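# 讲稿备注:双臂工位的规矩,写下来才算数

(开场别急,等后排的人坐好再讲。讲稿日期 2026年2月6日,翻页器在左手口袋。)
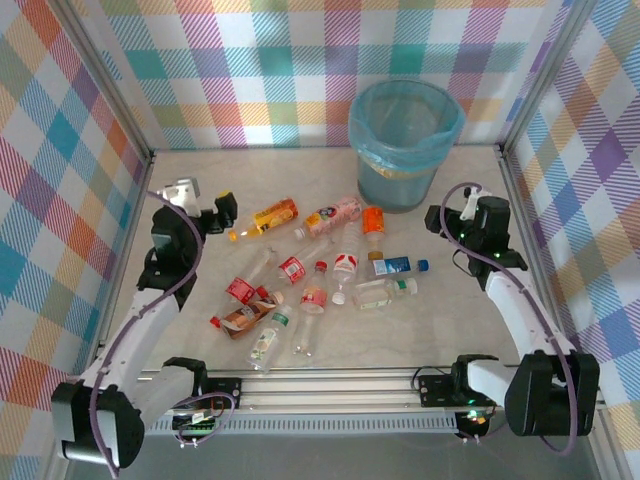 各位下午好,谢谢大家吃过饭还愿意来听一场讲“规矩”的报告。我知道这个题目不讨喜,同事们听说我要讲操作规范,第一反应都是问能不能提前发讲义,发了就不用来了。可我还是想当面讲,因为这些条款背后有不少我们自己绕过的弯路,写在纸上看不出来。

今天拿来讲的任务很普通:把桌上的饮料瓶收进垃圾桶,两条机械臂一左一右。我们在 Kotow 做这类桌面任务有一阵子了,规范的第一版是 Rhiannon Gronow 起的草,后来改得面目全非,不过她定下的骨架还在。(她如果在场,请她挥挥手。)

## 一、开工前先看台面

第一条:摆放要乱,但乱要有记录。瓶子有躺有立,朝向不一,瓶盖有的冲里有的冲外,这是我们想要的。问题在于人手摆东西会有习惯,摆着摆着就整齐起来了。所以每一轮开始前,操作员照着摆放卡来摆,卡号写进日志。卡片一共 84 张,抽到哪张就是哪张,不许挑。

第二条:垃圾桶套好袋子,袋口翻到桶沿外面,压平。听着像家务事吧?我们有一批数据,袋口翘着一个角,夹爪每次下放都会蹭到,后来整批作废,心疼得很。

第三条:背景布换不换,换哪一块,由当班负责人决定,操作员不要临时起意。花格子布我们用得多,颜色杂,正好考一考视觉部分。

(这里可以停一下,问问大家有没有类似的经历。没人说话就接着讲,别尴尬。)

## 二、两条臂之间的规矩

双臂比单臂麻烦的地方,用过的人都懂,就是中间那块地方归谁。我们的写法是这样的:

- 瓶子在哪一侧就由哪一侧的臂去取,中线附近的由左臂优先。
- 一条臂越过中线时,另一条停在原处等,不许同时往桶口上方伸。
- 换手只在台面中部做,高度由示教时定好的点位决定。
- 任何一条臂报错,2 条一起停,复位之后从头开始这一轮。

最后这一条争论最久。Firklow 的同行问过我,为什么不让没出错的那条把手头的瓶子放完。我也想过,省时间嘛。可是操作员的注意力已经在出错的那条上了,另一条还在动,我心里不踏实。宁可慢一点。

## 三、线缆和底座

(这一段容易讲得太细,控制在 6 分钟以内。)

线缆顺着臂走,关节弯折的地方要留余量,走线卡扣每班检查。底座装在前面的铝型材导轨上,螺丝松不松,光用眼睛看不出来,要上手拧。我们规定每满 200 轮停下来做一次紧固,日志里签字。签字的人和拧螺丝的人必须是同一个,这个要求是去年九月加进去的,加的时候大家笑了一阵,加完确实省心不少。

指示灯只能说明通了电,通电和能安全运行是两码事。伸手进工位之前,先按急停,再口头报一声“我进手了”,等搭档回话。一个人当班怎么办?一个人当班就不要开双臂。

## 四、什么叫做完

这一节是我最想讲的。瓶子进桶算成功,瓶子搭在桶沿上不算,掉出来再捡进去的单独标记,别混进成功里。Zurnelness 项目最早那份报告数字特别好看,后来我们重新翻记录,发现两位标注员对“进桶”的理解不一样,一位看夹爪松没松开,一位看瓶子落没落底。规范里现在只有一句话:夹爪离开桶口之后,瓶子整个在桶沿以下。

Robichaud 那边的朋友借去用了,回头提了个好问题:桶满了怎么算?我们目前的做法是不让它满,每轮清空。这个答案不算漂亮,欢迎大家会后来跟我吵。

(提问环节。有人问速度指标的话,就说本次不讲,规范附录里有表格。摆放卡的样张放在门口桌子上,记得提醒大家拿。)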